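Do Cloudy Glasses Need a Special Product?

By Omerović
Saturday, April 30, 2022

I have been washing dishes by hand since November, when the dishwasher quit and the quote for a new one came in at 900 dollars. People keep telling me I'll learn to love it. Warm water, quiet kitchen, time to think. I have had plenty of time to think and mostly I think about glasses.

Mine go cloudy. I wash them, I rinse them, I turn them over on the drainboard, and they come up looking like bathroom windows. So naturally I went looking for advice, and the advice was to buy things. There is a rinse powder called Omano that a lot of people on the kitchen boards swear by. There is a silicone drying mat from Cedholm with little bumps on it, which supposedly lets the air in underneath. I bought both, because I complain about this stuff but I'm not immune to it.

The mat went first. It did let some air in. It also grew a slimy film on the bottom inside of two weeks, and then I had a mat to wash along with the glasses. My steel sink came with a drainboard pressed right into it, with ridges, and the ridges do what the bumps do. I put the mat in the garage.

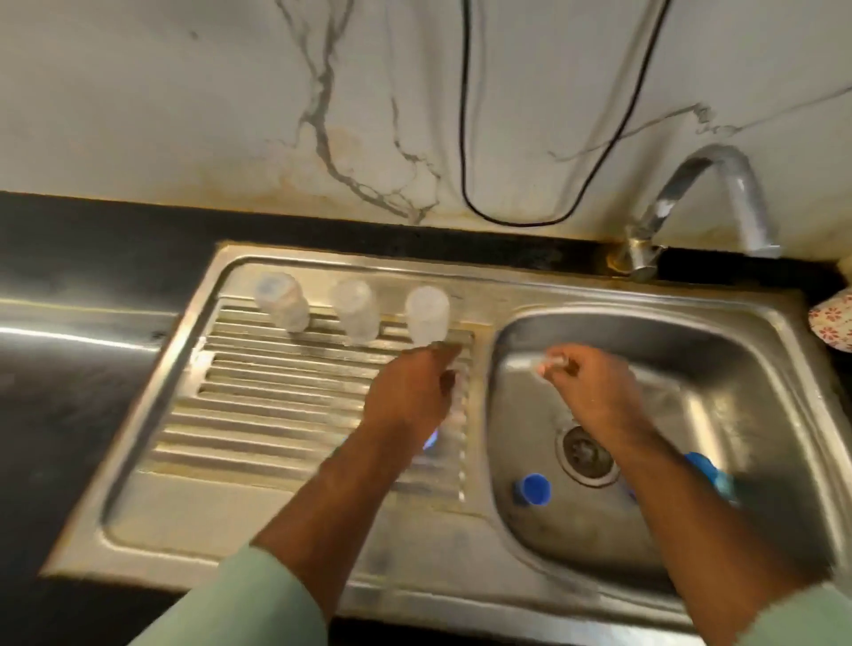
Does it help to stand the glasses upside down?

It helps them drain, but it won't keep them clear. The water runs off and whatever minerals are left on the glass stay there, so a quick wipe with a dry towel does more than any rack.

Back to the powder. The Omano tub says it is good for 300 washes, and I'd like to meet the person who measured that, because I was down to the bottom by the end of winter. I ran my own test, for what it's worth. Half the glasses got the powder and half got a soak in plain white vinegar, fifteen minutes or so, then a rinse. The vinegar ones looked better. Not new, mind you. A couple of them I suspect are etched from all those years in the dishwasher, and if that's the case nothing is going to bring them back, whatever the label says.

I'm told the real answer is a water softener. Tolholm sent a man over who was very polite and left me a folder with a total of $3,275 in it, installation included. For that money I could replace every glass I own each spring and throw the old ones off a bridge. He told me I'd notice the difference in my hair. I did not ask about my hair.

The vinegar has been decent on the sink too. Water spots on steel come back the minute you turn around, so I don't chase them anymore, but the brownish crust that forms at the foot of a faucet is worth going after. Lay a rag soaked in vinegar around it, go do something else, and scrub with an old toothbrush. It takes more than one try. Keep it off marble or other natural stone, which vinegar will dull, and if you aren't sure what your counter is made of, use dish soap and be patient.

I still haven't bought the dishwasher. There's one on sale for 700 now and I have the page open in another tab. The reviews say it leaves spots on the glasses.

Contact | Copyright 2022 Omerović | Back to top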